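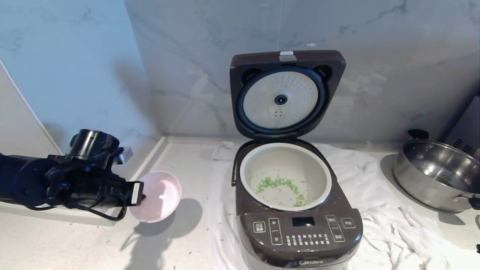

Seema Ahuja's novel for younger teens, Karby, took its final shape when she cut the narrator. The book now runs on two alternating first-person voices, a brother and a sister, and the third-person chapters that once joined them are gone. Much of it happens indoors, at a counter with a rice cooker standing open and a pink bowl tipped over it, and the siblings disagree in print about what was said there. Ahuja had written 43 chapters in the earlier version. The published text has 30.

"The linking chapters were doing the reader's work," she said. "They told you which of the two was right. Once they came out, I had to put dates into the dialogue, and I had to fix the order of events so it could be worked out from either side."

She keeps the order in a plain table, one row per scene, with a column for each sibling and a column for what the other one doesn't know yet. The table was longer than the first draft of part one. She changed it whenever a scene moved, and she did not move a scene without opening it first.

The setting is Daletti, an inland town with a closed ferry office and one bus line. Ahuja drew the street plan before she wrote any dialogue and checked walking times against it. A copy editor still found an error – the sister leaves school and reaches the river in less time than the brother needs for half the distance.

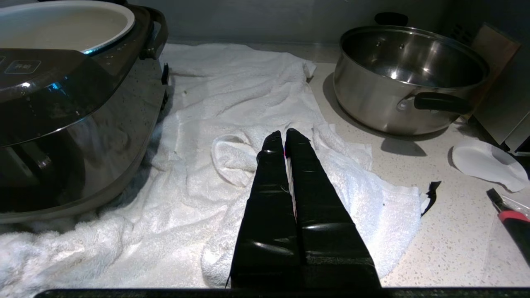

Kitchen counter with a white towel.

Asked about reading level, Ahuja was brief. She does not use a word list. She reads each chapter aloud at one speed and marks the places where she runs out of breath, then shortens those sentences. Vocabulary is left alone unless a word appears only once and carries the plot.

"A twelve-year-old will go past a hard word," she said. "A missing step in the action is different. They stop, they go back a page, and then you may have lost them."

The brother's chapters are in present tense and the sister's in past. Early readers disliked the switch, and one draft put both in past tense. Ahuja restored the difference after finding that the chapter headings had become the only way to tell the two apart. The headings now give a place and an hour, with no name. She tested this on page 123, where both siblings are in the same room and the voice changes after a line break.

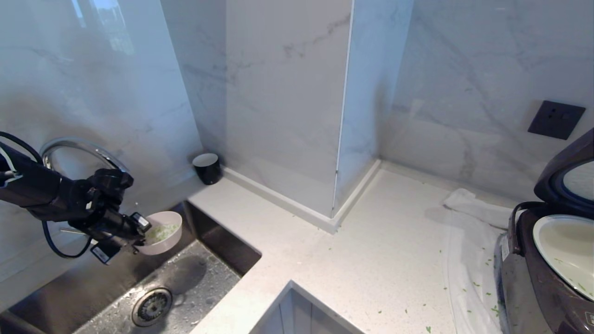 Shakuntala Maurya thought the tense switch cost more than it gained. In her view the sister's chapters lose pressure as soon as the reader notices that she is looking back, since her safety is then assured, and the flood in part two suffers most from it.

Ahuja accepted part of this. "The flood chapter was the hardest one to place," she said. "I gave most of it to the brother for that reason. She gets the morning after."

A second book is in outline. It stays in the same town, moves to the Bhatt family across the street, and has a single narrator. Ahuja expects to start drafting in September, once the table is finished. At the moment it stops at the second bus ride.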